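Progress report to the Eltgate fund
September
By the handset project lead, Clernasura

It has been a busy and, on the whole, a very happy few months for us, and I'm glad to be able to tell you that the Govau phone is now in the hands of real people. We sent out 28 handsets to our first group of testers (you may remember we had hoped for 40, but the screens came late from the supplier) and the comments have been pouring in ever since!

1. Battery and charging
Most testers get through a full day without trouble, even the ones who watch films on the train. The phone does run warm when charging with the case on, and we have changed the charging software twice to calm it down.

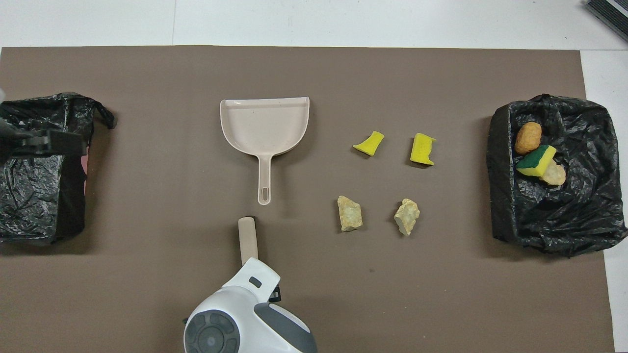
2. Screen and buttons
The 5 inch screen is well liked, and I must say it looks lovely outdoors. The volume button is too stiff – we had a good many grumbles on that point – and a softer one is being made now.

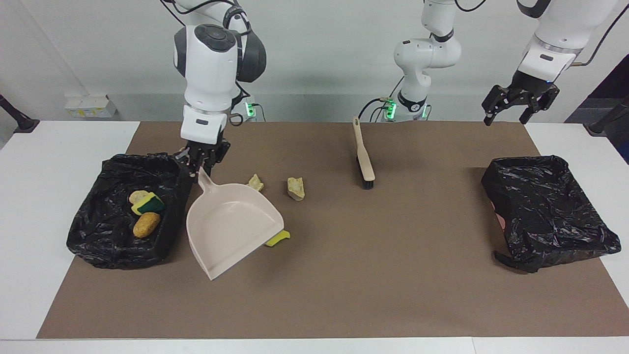
Uchida Handset Team, Clernasura

3. What comes next
We have spent a little less than planned so far, mostly on account of those late screens, and would like to carry the difference over to the next stage if you are happy with that. There are 2 software updates still to go out to testers, the first with the new camera settings and the second with the larger text that so many of them asked for. The remaining handsets will follow once the new button has been fitted.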